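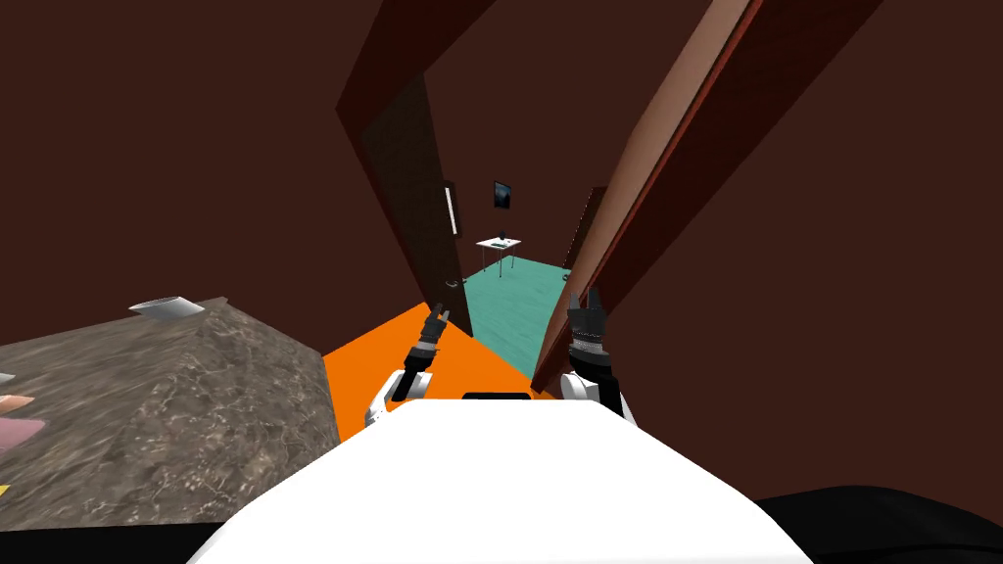

What changed on our floor after the simulator

Posted May 7, 2021

I look after maintenance planning at Comport. We service fitted apartments for building owners: doors, hinges, benchtops, cupboard fronts. Since November part of that work has been handed to a two-armed mobile robot, and every job it does is first run in simulation on a package called Fomton. I have had a few emails asking how that affects the people on the crew, so these are my notes.

The simulated flat has a stone-look counter, an orange floor on the near side of the doorway and a teal one in the room beyond. The colours match nothing we own. They were picked so that a floor boundary is easy to find on a monitor at the end of a shift. The geometry matters more. Door width, handle height and the clearance between the counter and the doorway are all measured on site and typed in by the technician who did the measuring.

That typing is the first real change. Under the old system a tech wrote "door sticks, planed edge" on a job card and moved on. Now the same tech fills in a form with 6 required fields, and the form rejects the entry if the swing angle is missing. It adds time at the end of each visit. The crew complained, with reason, and we cut the number of visits per day to allow for it.

The second change is review work. Each simulated run produces a set of views, including close ones from the gripper, and somebody has to look at them before the job is released. We ran 591 simulated jobs between November and the end of the last quarter. Reviewers passed 455 of them and sent the rest back with a comment.

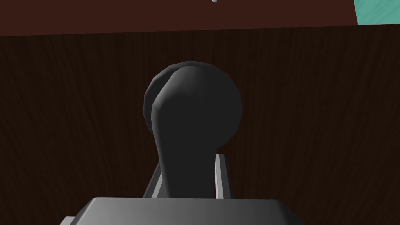

Gripper finger against dark wood grain, close view in simulation.

Reviewing was meant to be a desk role. Ynyr Eynon argued that it should rotate through the field crew, and he got his way. A person who has hung doors for years looks at a finger near a panel and knows whether there is room to get behind the edge. The two office staff we trialled first could follow the checklist but missed clearance problems that the techs picked up straight away.

Rotation has a cost. A week on review is a week off the tools, and the site allowance is not paid for it. Gruvwood, who handle our payroll, had no category for the role and coded it as training for the first two months. It has been corrected and back-paid. If you are planning something similar, sort out the pay code before you start.

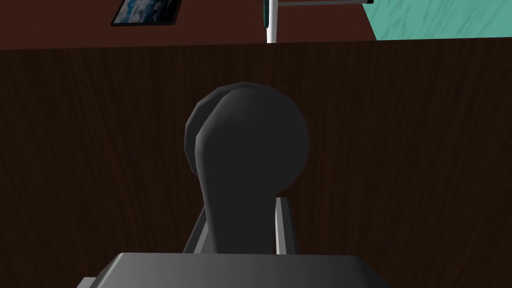
The third change is who gets blamed when a job goes wrong. A scratched cupboard front used to belong to whoever was holding the tool. Now there is a measurer, a reviewer and an operator, and the incident form had a line for one name. We rewrote it using a template from Wysocka, with a separate line for each role and a box for "model did not match site". That box gets ticked more than I expected, mostly for floor levels.

Headcount is the same as last year. One position was left open after a retirement and then filled as a combined tech and reviewer. I can't say how that will look after the next contract, which covers 500 units, and I have told the crew the same thing.

Still on my list: a shorter measuring form for repeat visits, a second monitor at the review desk, and a decision on whether apprentices can sign off runs. At present they can't.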